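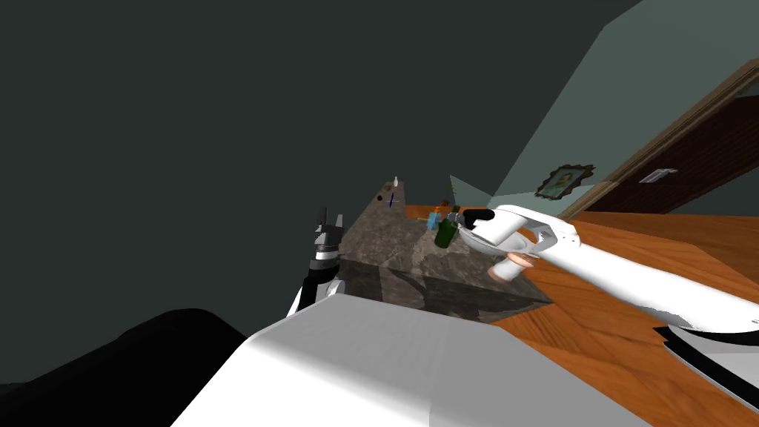 The Folow simulator is the software half of the Skanex two-arm kit, and it is what we will be reviewing this week and next. Skanex sells it by the seat, and the department holds 30 seats until the end of April. Everything you do in the lab exercise happens in the default room that comes with the package. The camera is placed on the robot and looks down past its white body, so both arms reach away from you. Take the dark green bottle on the marble block as your first target, as the right gripper is already pointing toward it. Leave the left arm where it is, fingers up, until Exercise 2.

## What the license covers

- The two-arm model and its parallel-jaw grippers
- 94 household objects (the list is in the Folow manual, appendix B)
- Room scenes, including the default
- Log export as plain text

It does not cover the force sensor add-on. Costel Georgiou asked Skanex for a trial and we have not had an answer.

## Points for your review

**Setup.** Installation took over 118 minutes on the machines in the Fraser lab, most of it downloading scene files. Record your own time if you install at home.

**Control.** Each arm can be driven by joint or by gripper position. Joint control is slower to learn – try it first anyway, and note where you gave up if you did. Position control will sometimes pick an elbow pose you did not expect. Write down the start pose when that happens.

**Contact.** Small objects are the weak spot. Push one slowly with a closed finger and look at the log for jumps in position. Compare with the bottle.

**Cost.** The list price is 700 per seat per year. Harkbridge offers a similar package with fewer objects and a longer support period. Use the quote sheet on the course page, not the vendor sites.

## Exercise 1

1. Load the default room and save a copy under your own name.
2. Move the right arm to the bottle under position control.
3. Close the gripper, lift, hold, and set the bottle back down.
4. Repeat under joint control.
5. Export both logs.

Hand in the logs with one page of comments. Failed lifts count as results, so keep those logs too.

Questions about seats and logins go to Mizanur Weerakoon. Exercise 2 uses the same saved room.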